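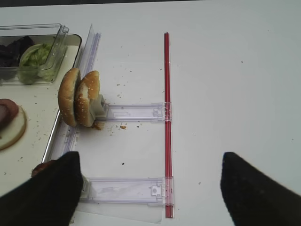
Sandwich station, layout 3 - bench notes, August

Room 519, started 9:00. Picking up from the last page, where I said the flat piles had to go. The station is now the tray in the middle with a compartment on each side, and the clear arms clipped onto the red rods to keep the compartments in line. Greens live on the tray itself, at the back.

What I want out of this layout is a sandwich that can be put together from one standing position with every ingredient picked up singly. Layout 2 failed on that mainly because of the tomato. Slices laid flat on top of each other stick, and the one you want comes up with its neighbor.

Order of build for today, bottom to top:

bottom bun, cut side up
tomato
sausage
lettuce
purple cabbage
top bun

I also wanted to try lettuce before tomato, the way the Kevthorpe kitchen does it, but a loose bed of lettuce makes the tomato tip. A few bits under the slice don't matter. A full layer does. I wrote that down in July too and then forgot it.

Greens

Lettuce is shredded coarse, cabbage finer. Both are in the one clear container, side by side with no divider between them. I weighed 34 g of the mix for one sandwich and it looked like too much until the top bun went on, and then it was fine. Less than that and you mostly taste bread.

The two do creep into each other along the middle. For one or two builds that's no trouble. For a full run I'd want either two smaller containers or a card strip down the center. I cut a strip from the lid of the old container but it was too short and floated up as soon as the cabbage got disturbed. Will cut a taller one.

Cabbage holds up much better than lettuce over a morning at room temperature. By 11 the lettuce from my first fill had gone soft on top and I swapped it out. Put the time of filling on a piece of tape next time.

Rods and clips

The rods are still the weak part. They give the compartments a straight edge and let you slide an arm along when the slices are thicker, and I like that. But every clip is a place for crumbs to sit, and the channel in the arm is worse. I brushed down between setups with the soft brush and it moved most of the crumbs from the arms to the table and then I had to do the table as well.

Spacing: I set the two arms by eye at first and the buns leaned. Setting them against a spare block gives the same gap every time. Do this before anything edible goes down. Trying to move a clip with tomato behind it just smears the seeds along the plastic.

The clips are stiff when cold from the wash and loosen up after some handling. The Purnix ones from the spare bag are a slightly different fit and will turn on the rod if you lean on them, so I put those back in the bag and marked it.

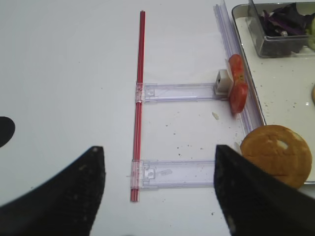

Mbali thinks the rods should come off the table completely between runs, arms and all, and get rinsed as one piece. Her point is that brushing around them takes longer than refitting them, and that tomato juice under a clip will dry there however carefully anyone brushes. She would also put a damp cloth under the whole thing for the cleanup and fold the crumbs up in it.

I tried it her way for the second setup. Lifting the whole frame out in one go works if you hold it by the rod and keep it level. Holding it by the arms pulls the clips off. Rinse, shake, towel, back on. It was quicker than brushing and I have no complaint except that the spacing shifted a little and had to be checked against the block again.

The cloth idea I didn't try. I don't have one large enough that doesn't shed lint.

Tomato and sausage

Slicing thickness matters more than I had allowed for. Anything thin will not stand on edge, it folds over at the core. I went up one notch on the Montes slicer and after that the slices stood against the block without help. End pieces stand very well but make a bad sandwich, so they went in the scrap bowl.

Blot the slices. One paper towel under, one over, press with a flat hand. Unblotted they slide down the block and leave the bottom bun soggy by the time the lettuce goes on.

The sausage is easy. Slices are stiff, they stand in a stack, and they come apart if you fan them once before setting them down. I had been taking them straight from the packet without fanning and getting doubles. A double slice isn't a disaster for taste but the stack gets tall and the top bun slides.

Sausage is slightly narrower than the bun I'm using. Tomato is close to the same width. With sausage on top of tomato you can see the rim of tomato all the way around if it's centered, and that makes a decent check before the greens go on. When the red rim is uneven, nudge the sausage. Don't nudge the tomato, it takes the bun with it. 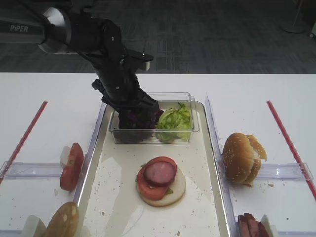 Buns

Standing the buns on edge was Eugeniusz Sobczak's suggestion and I was doubtful. They do stay up as long as the block is behind them and the cut face is reasonably flat. A torn or domed cut face rolls. So slice with the long serrated knife, one direction, no sawing back and forth.

The main advantage is space. Laid flat, two halves fill a side compartment and you have to reach over them. On edge there's room left over for something else in the same row.

The main cost is seeds. Every time a sesame bun gets pinched or stood up it drops a few, and they end up on the tray, in the compartments and on the floor by my chair. I tapped the top halves upside down over the scrap bowl before setting them out, which got rid of the loose ones. Looks a bit bare afterward but still like a sesame bun.

Toasting: lightly toasted halves stand better than soft ones and shed more crumbs. I'd take the crumbs. Tried 3 minutes cut side down in the dry pan, then cooled on the rack. If they're set out warm they sweat against the plastic and go limp at the bottom edge.

Problems, in the order they annoyed me:

- Lettuce hanging off the side of the build. Pull the long pieces out when filling the container.
- Tray slides when you wipe toward you. Needs a grip mat, the thin kind, or four dots of the rubber stuff.
- Blocks wander. They're light and a leaning bun pushes them back over time. Try a bit of double-sided tape, low tack.
- Container is at the back, so the greens drip shreds over the half-built sandwich. Moving it to the front would put it in the way of everything else. Leaving it.

To do before the next session: taller divider strip, grip mat, tape, more tomatoes (firm ones, the last bag was overripe), check whether the Bokanum trays come in a darker color so crumbs show up when wiping.

Handing the afternoon over to Mbali. I left the scrap bowl in the sink and the unused tomato covered in the fridge, second shelf. 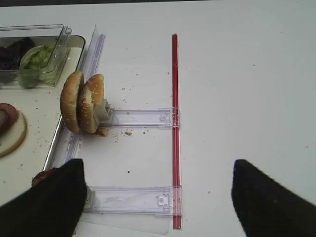

Afternoon notes, M. Matlala, 2:30 pm

Took over with the layout as left. First thing I did was swap the brush for the wide scraper on the open part of the table, with the frame lifted out. Scraper first, then damp paper towel, then dry. If you go in with the wet towel first the crumbs turn to paste and stick to everything.

Ran the build order above and have one change to propose. Cabbage before lettuce. The fine shreds settle into the gap around the sausage and the lettuce then sits on a level surface. The other way round, the cabbage runs off the lettuce and lands in the tray. I did it both ways a few times and the difference was plain enough that I stopped comparing.

On the buns I agree with keeping them on edge. I'd like the top half nearer the front of the compartment since the bottom half gets used first and shouldn't be blocked by anything. Or just mirror it, I don't mind, but we should pick one and write it on the card so the buns aren't set out differently by each of us.

The blotting works. I used a clean tea towel in place of paper and it left a bit of fluff, so stay with paper.

Tomatoes ran out before the sausage. Next shopping should be weighted the other way. We also have far more cabbage than needed, half a head would do for a whole day, and I've wrapped the rest.

Frame is rinsed and drying on the rack. Two of the clips are getting cloudy and I've set them to one side, still usable. Tray goes through the wash tonight. Please don't stack anything on it while it's drying, the rim marks easily.

Card for the wall is still to be written. I've penciled the order inside the cupboard door for now.

More from this notebook

Layout 2: why the flat piles didn't work
Cabbage, fine or coarse
Slicer settings, Montes
Cleaning the clear arms and clips
Shopping list, running
Cheese slices and how to keep them apart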